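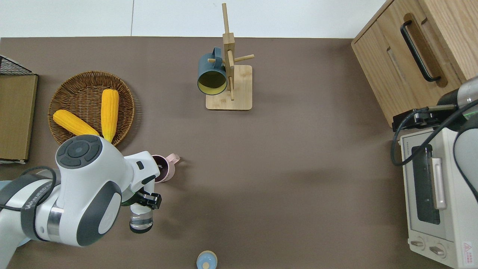

Pomavier Adds Mug Tree to Countertop Storage Line

FOR IMMEDIATE RELEASE
Sep 1, 2019

Pomavier today announced the Gisard mug tree, a wooden stand for storing and draining cups on kitchen counters and break room tables. The stand joins the company's countertop line, which also covers wire racks and woven baskets. Orders open to retail and office supply customers with this release.

The Gisard has a square wooden base, a single vertical post and short pegs projecting outward from the post. A mug hangs by its handle with the rim turned down. The open side stays clear of the counter surface, and the handle rests against the rise of the peg.

"Most of the design work went into the peg angle," said Hatsue Hattori, product engineer at Pomavier. "A shallow peg lets a heavy mug slide off when the table is bumped. A steep peg makes the user lift the mug too high to get it free. We tested 51 peg samples before we fixed the drawing."

Capacity and load

Each peg is rated for a static load of 500 grams. The rating applies to one mug per peg. Mugs should be loaded on opposite sides of the post in turn, starting with the heaviest. Cups without handles do not fit the pegs and should be stored upright on the table or in a rack.

The pegs are glued and are not removable. The post is fastened to the base with one screw from below, and the screw may be retightened with a standard screwdriver. The screw head is recessed so that it does not touch the counter.

Placement

Pomavier recommends a flat, dry surface with enough clearance on all sides for the widest mug in use. In shared kitchens the stand should be placed toward the middle of the table, with baskets, trays and lidded containers kept to the sides. Mugs in daily use can stay on the table next to the tree.

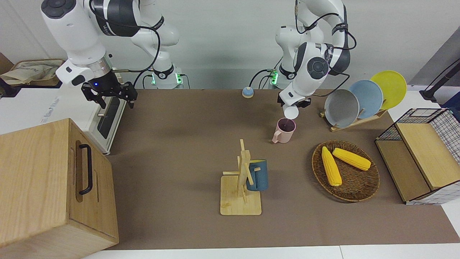
Care

Wipe the stand with a damp cloth and dry it at once. Do not soak it or place it in a dishwasher. Mugs may be hung while damp, but standing water on the base should be removed. A light coat of food-safe mineral oil may be applied when the wood looks dull.

Availability

The Gisard ships in cartons of 2. The first production run is 168 cartons. Distribution outside the home market will be handled by Higuchi under an agreement signed in April. Replacement base screws can be ordered separately through either company.

"Office buyers asked for a stand that arrives assembled," said Corrado Santoro, sales manager at Pomavier. "This one does."

Press contact: Milagros Retamal, Pomavier
Product samples and dimensional drawings are available to trade publications on request.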